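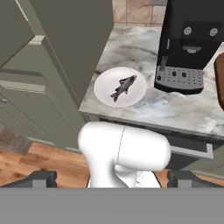

Clultine builds and tests the software that lets household robots do small kitchen jobs, and our story has a mistake in the middle of it that we like to tell early. Everything we make goes through a simulated kitchen before it goes near a real one, and for a long while our favorite task in there was the simplest one we had: find the plate, pick it up, set it down somewhere else. A plain white plate with a gray fish on it, close to the front of a marble counter with the coffee machine behind, is a very ordinary thing to ask a robot to deal with, and by February our planner, Jitach, had passed that task 648 times in a row. We were proud of it (there was cake).

Then we put Jitach on a real arm in our workshop kitchen, and on the second day it pulled a cabinet door open, turned toward the counter, and drove its elbow straight into the door it had just opened. The hinge tore out of the cabinet. The arm kept pushing for 4 seconds before one of us reached the stop button. Everyone was fine, thank goodness, but it was a quiet lunch.

What had gone wrong was easy to say and slow to fix. Jitach kept a map of the kitchen as it was when the task began, with every door closed, and it never went back to check. Our force limit should have caught the rest, and it had been set far too high for a person to be standing nearby.
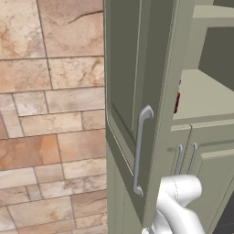
Door clearance work in the simulated kitchen, with the arm in front of the lower cabinets.

Qistina Tarigan, our founder, stopped all work on the real arm that same afternoon and kept it stopped for roughly 30 days. In that time we rebuilt the map so it follows every door and drawer as it moves, brought the force limit right down, and wrote Flovero, the separate safety program that can halt the arm whatever the planner happens to think. We also made a rule that has stayed with us – whenever the arm is powered, 2 people are in the room, and one of them does nothing but watch.

We are still a small company, and we still break things now and then, mostly in simulation. When we do, the report goes up on our Chong page for customers and partners to read, including the embarrassing ones. If you would like to visit, or you have a door story of your own, please write to us. We do love to hear them!

Page last updated Thursday, May 29, 2025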